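Sorting the pill bottles, finally

I put this off all winter and got to it in February, mostly since the drawer in the hall stopped closing. It had become the place where every bottle went when the bathroom shelf was full, and the bathroom shelf has been full since we moved to Nirkcombe. Vitamins, old prescriptions, the cold stuff, two kinds of antacid. No order to any of it.

The first step was getting everything out where I could look at it. I like a wood surface for this kind of job. White caps show up well against pale wood, and a bottle that rolls makes enough noise that you catch it. I went through the drawer one handful at a time and made piles: keep, ask the pharmacy, take back.

The keep pile was smaller than I expected. I had been planning on a large divided organizer from Flallico, 344 square inches according to the box, and I'm glad I left it at the store. Plain clear containers do the job.
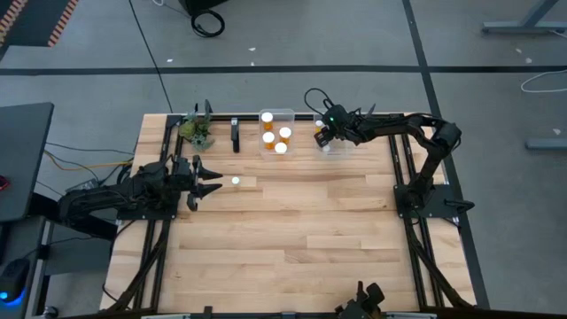 My rule for containers is that they have to be see-through and they have to be low enough that the caps stay easy to grab. If I have to lift one bottle out to see what's behind it, I'll stop putting things back within a week. I know this from the spice cabinet.

I also keep like with like by bottle, even when that makes no medical sense. The orange bottles go together. They're all the same height and they pack well. The other bottles get their own spot — they have a different shape and they tip if you mix them in.

Labels are the part I haven't solved. I bought a roll of 50 from Wistura and the glue doesn't hold on curved plastic. They peel at one corner and then catch on everything. A strip of masking tape and a marker works better, and it comes off clean. I write the month it was opened and nothing else.

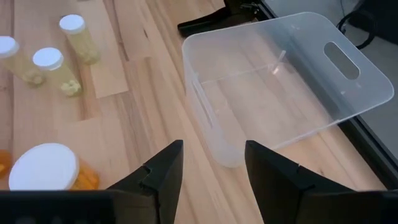

Photo: Tan

For the bigger items I use a storage bin with a frosted finish. You can't read anything through it, but you can tell whether it's full, and that's enough for bandages and the thermometer. It goes on the closet shelf, up high. The pill containers go up there too now. The hall drawer was never a good place for them, down where any visiting kid could open it.

The take-back pile went to the pharmacy in a paper bag. They have a drop box by the door and it took two minutes. Call first if yours is small, some only take them at certain hours.

Whole job took an afternoon. The drawer closes. I put the batteries and the tape measure in it and I'm trying to leave it at that. Next is under the bathroom sink, where there's a leak I should look at before I organize anything.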